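Wavstead Home Notes

Bottles, tubes and the last inch of everything

Posted 2023-01-06 by Fotis Tsoukalas in Kitchen and Utility

Every January I clear the cupboard under the sink, and every January I find I own four half-used bottles of the same floor cleaner. I buy one each time I can't see the others. My wife calls it a collection. What follows is mostly what I've learned about bottles, with a detour into lids, and some of it was learned with a mop in my hand.

Before you buy another one

Take everything out. I know. But you can't sort a cupboard by leaning into it with a torch in your teeth. Stand the lot on newspaper, wipe each bottle with a damp cloth and put matching ones together. Never pour one cleaning product into another, even if the labels look like cousins. Bleach and anything acidic (limescale remover, vinegar, most loo cleaners) make a gas you don't want in a kitchen, or anywhere else you plan to go on breathing. Two part-bottles of the very same product are fine to combine, so long as the label really is the same and the older one hasn't gone stringy.

If a bottle has lost its label and you can't say what was in it, don't sniff it to find out. Our council tip takes them at the hatch by the paint.

Getting the last of it out

Thick liquids cling. Washing-up liquid, shampoo and hand cream will all hang about on the walls of the bottle while the bit you can reach runs dry. Stand the bottle upside down in a mug overnight with the cap shut. A mug with straight sides is best, as the sloping sort tips over at three in the morning and you will think it's burglars.

For washing-up liquid, a splash of warm water and a gentle swirl gets you another two or three sinkfuls. Don't do this with hand cream. Water spoils it, and you end up with something like thin custard. Cut the tube across with scissors instead, scoop, and push the cut end back over the other half like a hat.
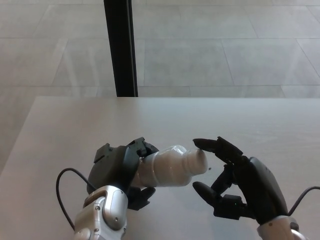 Lids that won't budge

Most stuck lids are stuck with their own contents. Run the cap under the hot tap for half a minute, dry it thoroughly, then try again with a rubber glove on. If that fails, wrap a thick elastic band round the cap and have another go. My father-in-law in Enitz uses the door hinge for jars. He has also replaced the door.

Child-proof caps are a different quarrel. Press down first, keep pressing, and only then turn. If it clicks round and round you're not pressing hard enough, however much it feels as if you are. Put the bottle on the worktop so you can lean on it, and keep your face to one side.

Once it's open, wipe the thread before the cap goes back. It takes three seconds and I forget it every time.

Refilling

I buy washing-up liquid in the big size and decant it. This saves a bit of money and costs a bit of temper. A few things help:

Use a funnel. A cone of baking paper will do, held with a peg.

Wash and dry the small bottle first, right down to the neck. A drop of old water won't hurt washing-up liquid much, but hand soap can go off.

Stop well short of the top. A 700 ml bottle filled to the brim will burp down your sleeve the moment you put the pump in.

Write the contents and the month on a strip of masking tape. Mine says November, which tells you how far I've got.

Don't decant cleaning products into drinks bottles. Not for an afternoon, not with a note on.

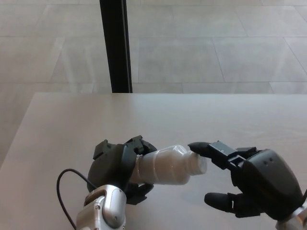
Spray heads

A trigger that pumps and gives nothing is usually blocked at the nozzle. Unscrew the head, sit it in a bowl of warm water for ten minutes and pump clean water through until it runs. If the hole is still furred up, a pin will clear it. I keep two good spare heads in a drawer, plus one I know to be broken - I can't explain the third.

The necks aren't all the same size, by the way. My Plekby trigger fits nothing but Plekby bottles, and it took me a whole Sunday of trying to accept it.

Putting it all back

Tall at the back, short at the front, and anything dangerous up high if there are small children about. A washing-up bowl makes a decent drawer for the low shelf and catches the drips too. I also tape a list inside the cupboard door saying what's in there. It has been accurate since Tuesday.

Next time: sponges, and when to let go of them.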